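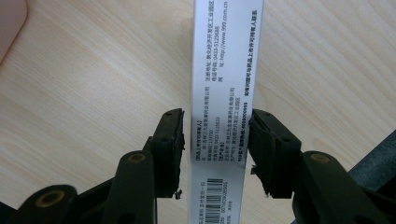 The small print on the side of a narrow white box, pale wood tabletop behind it.

Review: the Kornska lighted page magnifier, after one winter of evenings

My eyes gave up on small print a while back, and I have been stubborn about it. I held things at arm's length, I carried boxes over to the window, I asked my husband to read me the back of the soup packet (he makes up ingredients, so that was never going to last). Then in April my neighbor Jana Haberkorn lent me her Kornska for a weekend and I was very sorry to give it back, so I bought my own for $87 from Sunditz, the lamp and clock shop downtown. I've had it seven months now and I feel ready to say something sensible about it.

What you get is a flat rectangular lens, a bit bigger than a paperback, on a bendy neck with a weighted foot. There's a strip of light along the top edge with a warm setting and a cool setting. It plugs in with a good long cord. No batteries, thank goodness!

The best thing is the size of the lens. My old one was the round detective kind, and by the time I'd found the end of a line I had lost the beginning. With this one I can read a whole column of a newspaper without moving anything but the paper. I do my crossword under it, I've mended two sweaters under it, and I have gone through an entire drawer of instruction leaflets that I'd been saving for years without being able to read a word of them. Half were for things we no longer own.

Shiny paper is where it struggles a little. On glossy cardboard the light bounces straight back at you in a white stripe, right over the line you want. Switching to the warm setting helps some, and tipping the box away from you helps more, but you do need a free hand for it. The old Rosenthal I had before was dimmer and, I have to admit, kinder to a glossy label.

The neck is stiff for the first few weeks. Mine squeaked, too, a real door-in-a-haunted-house squeak, and I wrote to Sunditz about it, and a very nice person wrote back the same afternoon and told me to bend it all the way each direction a few times. It went quiet after that and has stayed where I put it ever since.

I also tried the Drarnano at my sister's, which costs $50 and clips to the table. It's a fair magnifier for the money, but the clip wants a thin tabletop and hers only fit on the ironing board. If you have the right table, by all means save yourself the difference.

I'd buy the Kornska again. I would only ask them for a dimmer on the light, and a cloth cover, as the lens does collect dust over by the bread.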